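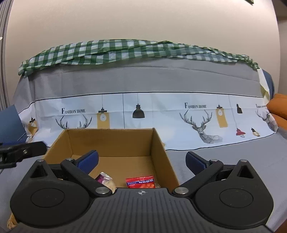

Snack carton on the gray cover, red packet near the front.

Mar 21, 2020

Second go at the snack packing. Notes for myself and for Naima, who takes over the bench while I'm on the Gralberg order.

Moved the work off the bare bench and onto the gray cover. The cartons used to creep every time something was put down in them, and by the end of a run they had turned enough to be annoying. On the cloth they stay where I set them. The cover wrinkles, so pull it flat toward the wall side before starting and again at the halfway mark.

Cartons are the plain brown ones from Plodo. Tape the bottom seam twice. I did one strip on the first few yesterday and the middle of the floor bowed when I lifted them. Flaps need to be out of the way entirely. I tried folding them down the outside and they sprang back up.

Order of packing, as it stands now:

Packets go in flat, front row first, printed side up so the label can be read without picking anything up. Then the back row. Small packets fill the gaps at the sides and go in last. I had been starting at the back, and the front row always ended up jammed in on its edges with the crimped ends bent over. Front first is slower for the first carton and fine after that.

Don't press the packets to get them level. They are mostly air and they push back, and one of the chip bags split at the seam this morning when I leaned on it. Crumbs all over the cover. Took it outside and shook it. The split bag is in the tray marked WASTE, please don't put it back in stock, and please don't eat it either because I still have to weigh it.

Weights. Empty carton with tape, 142 g. Full carton from the first run, 626 g. I want to repeat the full weight with a different mix before writing it on the sheet, as the first run was heavy on crackers. The scale drifts when the heater is on. Zero it before every reading.

Tally at lunch was 111 packets through, counting repeats. The plan said 80 for the whole day, so we're ahead, although a lot of those were the same packets going in and out while I sorted out the row order.

Things that went badly:

The shiny packets slide over each other. If two are stacked near the front, the top one ends up against the side wall as soon as the carton is lifted. A sheet of tissue between layers stops it but adds a step, and I don't want to ask Irkwood for tissue on top of everything else. Try single layer only for now.

The label gun jammed again. Cleared it with the long tweezers. There is a spare roll in the second drawer, and it has to go in with the print facing down, whatever the sticker on the lid says.

Naima asked whether we should switch to the shallower Şimşekoğlu cartons. I think yes for the single layer, no for anything mixed. We have a few flat-packed behind the door. Worth one run with each before ordering. She also thinks the red packets should go in the back row as they are easy to spot from anywhere. I've had them near the front so far. Will try it her way next and note how long it takes.

To do:
Repeat full weight, mixed carton, heater off.
One run with shallow cartons.
Wash the gray cover, cold, and hang it over the rail by the sink.
Ask Plodo about the cartons with weak corners. Put the bad ones to one side under the bench.
New marker for the carton numbers, the old one is dry.

Left the scale plugged in overnight so it has time to settle.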